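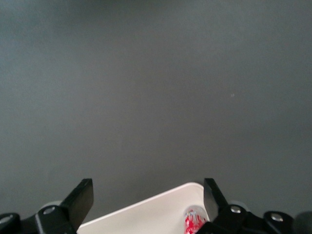 The Gray Standard
By Wakana Ichikawa

A neutral gray paint is harder to make than a red one. Red pigments tolerate small errors in weighing, and the eye forgives them. Gray forgives very little. Add a trace too much black iron oxide and the batch turns brown under a warm lamp. Correct it with blue and it looks cold by a north window.

Arvid Vik has spent most of his career on this problem at Sevari, a coatings plant in Tudiddale that supplies matte finishes to museums, print shops and inspection rooms. The plant's catalog lists 140 grays. Vik thinks a customer could live with four.

"They order by name and complain by number," he said. The complaints usually concern metamerism, the effect by which two samples match under one light source and separate under another. A wall touched up with paint from a second batch may pass inspection at noon and show patches in the evening.

Sevari's process starts with titanium dioxide and a carbon black dispersion. The dispersion is the weak point. Carbon particles clump in storage, and a clumped dispersion tints lighter and bluer than a well-milled one at the same weight. Each drum is therefore milled again before use, then drawn down on a sealed card and read with a spectrophotometer at three angles.

Gloss is controlled separately. Silica flattening agents scatter light at the surface and remove shine, but they also raise the apparent lightness of a dark color. A formula that is correct in satin will be wrong in matte. Brenda Greenwood, who runs the test room, keeps separate tint tables for each finish and does not convert between them.

Matte films have a practical cost. They burnish when rubbed, and a cleaned spot can dry with a sheen that no further cleaning removes. Greenwood's abrasion rig runs each panel for 100 cycles with a damp pad. Formula 943, released last November, was the first dark gray to finish the test without a visible track at a low viewing angle.

The improvement came from the binder. Gayan Wijesinghe replaced part of the acrylic with a harder grade and reduced the silica to compensate. The film took longer to cure, and two print shops returned their first orders after hanging work too early. The label now gives a longer waiting period.

Vik still checks retained cards by eye in the light booth before a batch ships. The instrument has the final say on color, but it reads a small circle, and streaks from poor mixing can fall outside it.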